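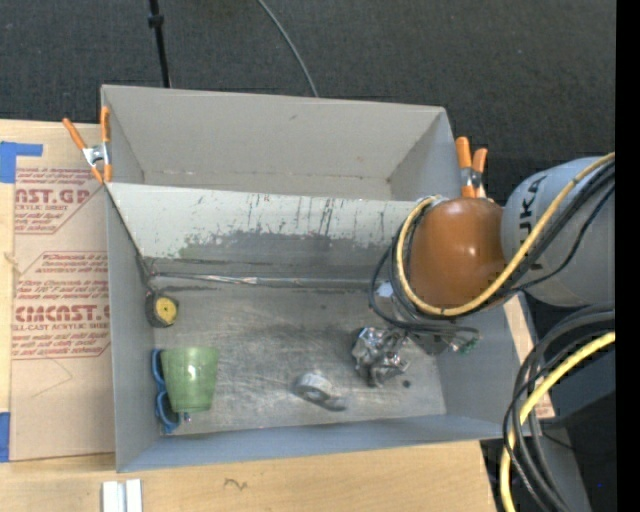
August, gone eleven at night

Feet up at last, toast in hand. Long day at the Tiscombe unit, and I want to get this down before it all runs together in my head.

So, grippers! We've got two to choose between, the two-finger one from Aoun and the suction cup from Plusereo, and I've been swapping them on and off the KUKA until my wrists ache. The plan is 2000 picks with each, same bin, same bits and bobs. I got through 700 on suction before tea and then lost patience with it.

It loves the cup. Glossy, smooth, goes on with a little kiss and up it comes (as long as it lands on the side and doesn't slide off towards the base). The tape measure is all right too if it's lying flat. But the crumpled silver thing is hopeless, all creases, so the air just whistles out, and the camera hates it as well with all that glare. The scissors I don't even want to talk about. Two loops of handle and hardly anything to stick to.

The fingers are slower and they make an awful clunk when they shut, but they had a go at everything I put in. They're rubbish close to the wall though. I must have moved that tape measure away from the left side a dozen times, grumbling. I think the approach angle wants changing, and I might try tipping the wrist a bit tomorrow if the hose will let me. It does like to wrap itself round the joint.

The orange clamps are holding the bin nicely, by the way, much better than my idea with the tape.

Cistville want an answer by the end of the month and I keep going back and forth. Fingers, probably. Ask me again after the other 2000. Must remember to take the long hex key back in, it's still in my coat pocket.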